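Saltley Trestle Table, White Top

Saltley trestle tables are made to order by Haddad Joinery and sold flat. The Saltley suits sewing rooms, studios, shared offices and anywhere a long, plain work surface is wanted. It comes in one height and two lengths, and both lengths use the same trestles.

The top is finished in Brenum white, a low-sheen coating that cleans up with warm water and a soft cloth. Other colours are available on request, but allow extra time for these. Please ask for a colour sample before ordering, as screens vary. 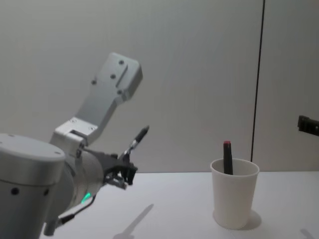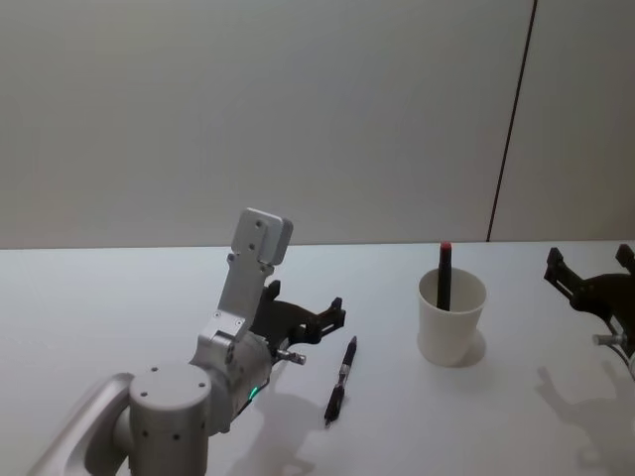
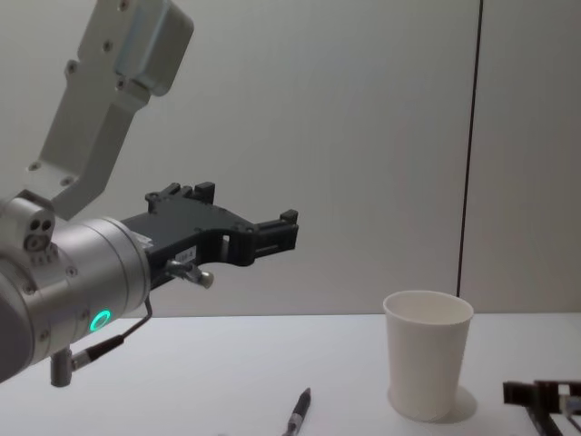
Myung-ja Lim
Product Manager, Haddad Joinery

We changed the trestles last year after customers told us the old wing nuts worked loose. The new ones use a captive bolt and need only the 6 mm key supplied. Check the bolts again after the first month and then whenever the table is moved.

The long version weighs 22 kg without trestles. Two people should lift it. Do not drag it by one end, and do not stand on it.

Avoid bleach, acetone and scouring pads. Ink and dye should be wiped up the same day. Small scratches can be touched up with the Brenum repair pen, sold separately. Deep gouges need a recoat, and we can quote on that if you send us the top.

Maximum evenly spread load: 60 kg
Assembly: required, key supplied
Price, long version with trestles: $496
Delivery: metro areas included, regional quoted by postcode

Orders confirmed by noon on Tuesday go into that week's cutting list. For odd sizes or a matching shelf, email Hyun-seo Shim in the workshop with your measurements in millimetres. Cut-outs for cables can be added before coating but not afterwards.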